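3.2 Floor surfaces and the visibility of small items

The households in the Banismont study were asked to keep a record of what was left on the floor of the main living room at the end of each day. Records were kept for 24 days in April, and 200 entries were suitable for analysis. Toys and parts of toys made up the largest group, followed by stationery and items of clothing. Building blocks were entered under a separate heading, as they were often left behind after the rest of a set had been put away.

Floor covering had a clear bearing on how entries were worded. In homes with patterned carpet, residents tended to write in general terms ("bits", "toys by the sofa"). In homes with bare boards, single pieces were more often named by colour and shape. Pale wood offers few places for a strongly coloured object to be overlooked, although knots and darker stripes in the grain may still hide very small or brown items.
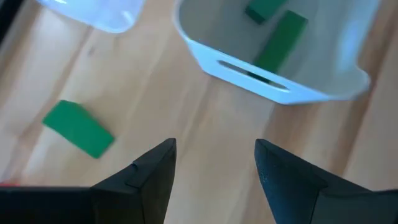 Figure 3. Green rectangular block on a light-coloured wooden floor with long planks.

Residents also differed in what they regarded as untidy. A single block in the open part of a room was recorded in nearly all homes with bare boards, whereas the same item close to a wall or under a chair was frequently left out of the record. This agrees with the replies given at interview, in which the walking route through the room was mentioned more often than the look of the room as a whole.

Storage was considered separately. Nine households used open boxes kept in the living room, and their entries for blocks were fewer than those of households storing toys upstairs. The difference should be read with care, as the number of children in each home was not the same. The effect of box size is taken up in Section 3.3.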